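Hi Leandro,

Medina youth soccer, where we are with your grant as of August. I'll keep it shorter than last time, I promise!

The big news first: the under-12 girls are up and running. We started spring with one squad and now we've got 2, and both played the full summer league (the second bunch lost their opener badly and then went and beat Skamholm away, which had me yelling like a fool on the touchline). Sign-ups across all ages stand at 412, and we're still getting forms in.

Money. We've spent $2,857 of the equipment line so far. Most of it went on the portable goals from Sokard, plus balls and a stack of bibs in the small sizes we're always short of. The goals are great - light enough for two parents to carry - but one net came with the wrong clips and I'm still waiting on the replacements.

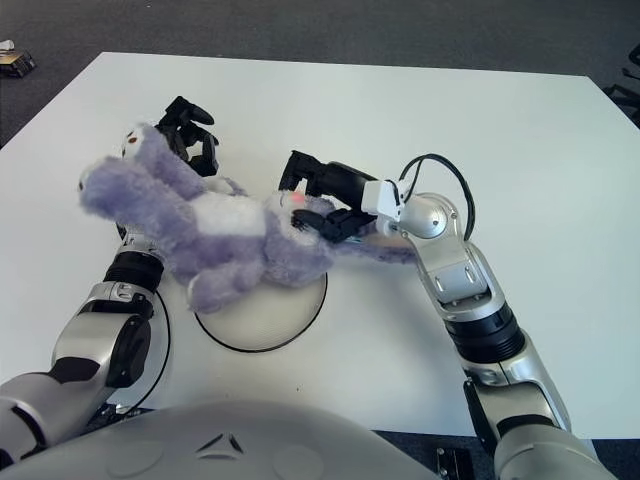

Purple plush on the white table
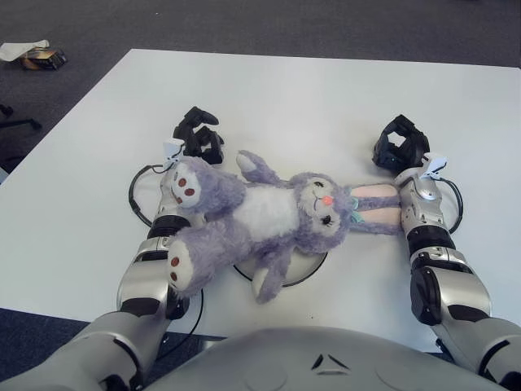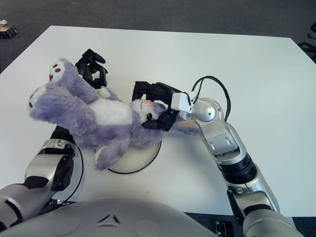 Where we're behind is coaching. I told you we'd have four new people through the entry-level course by now and we have three. The fourth had to drop out when her shifts changed, and she wants to go again in the fall, so I'd like to hold her fee over if that's okay with you.

The Truvik field is the other headache. The far goalmouth is bare dirt after all that use, and the city wants it rested before the fall season. We've moved the little ones to the school field for now, evenings from 5:30, and turnout dipped for a bit but it's back to almost 100 kids on a good night.

Next up is the fall schedule and a second keeper coach. Could you let me know about that course fee before we book?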